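# Transfer residency and the 800-mile bus rule: is a midseason roster change allowed?

**Posted by Viorica Đorđević** in *College Football Administration*

Good afternoon. I serve as the operations assistant for a Division III football program in the Peder Conference. Our head coach has asked me to settle two matters before the spring scheduling meeting in April, and I have been unable to find a plain answer to either in the conference handbook.

The first concerns travel squads. Our handbook limits the traveling party to 81 persons for any conference game, including coaches, athletic trainers and student managers. It also states that a program may "adjust the party" for a trip of more than 800 miles round trip. We have one such trip next season, to Hevevero College. The handbook does not say whether the adjustment may go upward, downward or both. Our former operations director read it as permission to add players. The business office reads it as a duty to reduce the number.

The second concerns a player who joined our program in January from another school within the conference. He completed his first term here in good standing. The conference has its own intraconference transfer rule, separate from the national one, and it refers to "one season of residence." We would like to know whether the spring term counts toward that season, or whether he must sit out the fall.

I would be grateful for replies from anyone who has worked under a similar rule. Please indicate whether you are describing written policy or local practice.

---

**kperic_compliance**

Thank you for setting the matter out clearly. I worked in compliance at Perić University for several years, in a conference whose handbook was drafted from the same model as yours. I will take your two points in order.

On the travel party, the word "adjust" was placed in the model text to permit an increase. Long trips often require an overnight stay, and an overnight stay calls for additional staff. In our conference the increase was limited to staff, and the number of players in uniform did not change. Your own handbook should have a section on game-day dress limits, usually placed after the section on officials' fees. If that section gives a fixed number of players with no mention of distance, the limit applies to the Hevevero game as it does to any other.
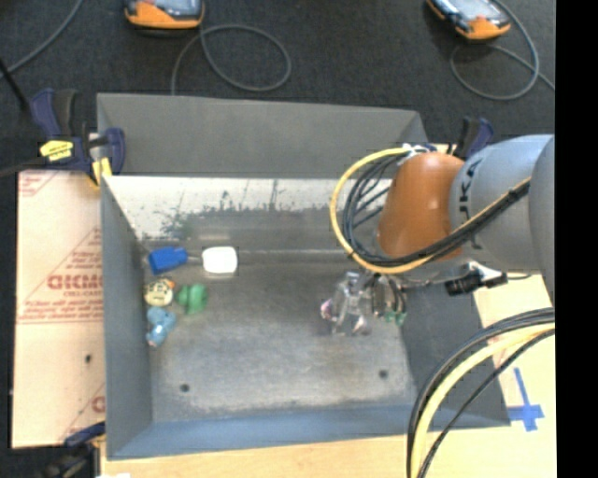

You should also check how the distance is measured. Our office used the shortest road route between the two stadiums. One member school used the route its bus company had quoted, which went by way of an overnight stop, and its trip was later ruled to be under the limit. The school had to pay a fine of $300 for each extra person. Ask the conference office for the official mileage table and keep a copy with your travel file.

On the transfer, "one season of residence" means a playing season in nearly every handbook I have read. A spring term does not satisfy it, even where spring practice is held. There is normally a waiver. The usual requirements are:

- a written release from the athletic director of the former school
- a transcript showing good academic standing at both schools
- a short letter from the player giving the reason for the transfer
- the signature of your faculty athletics representative

File early. Our conference heard waivers only twice a year, and the second hearing fell after the opening game. The player may practice with the team while the request is pending, but he should not be listed on a depth chart released to the public.

What I have said about the dress limit is written policy in my former conference. What I have said about mileage reflects a ruling, and your office may not follow it.

---

**Kimex Stadium Ops**

We host neutral-site games and can only speak to the travel side. Visiting teams send us a party list five business days before kickoff. Our locker room passes are printed from that list. If your number goes up after that, the extra staff will need to sign in at the north gate, and this takes a while on game day.

Our visitor section seats 600, so families are not a problem.

---

**sidelinedad_44**

He shouldn't have to sit. The national rule changed and everybody is eligible right away now. Just put him on the roster.

---

**kperic_compliance**

With respect to the reply above, the national rule sets a minimum standard. A conference may adopt a stricter one for transfers between its own members, and several have done so. Playing an ineligible student can lead to forfeited games. Please obtain a written answer from the conference office before he is placed on the fall roster.

---

**Viorica Đorđević**

Thank you to all who replied. I have located the dress limit section, and it gives a fixed number of players with no reference to distance. I have requested the mileage table and the waiver form, and our faculty representative has agreed to review the transfer file this month. I will post the conference office's reply on the residence rule when it is received.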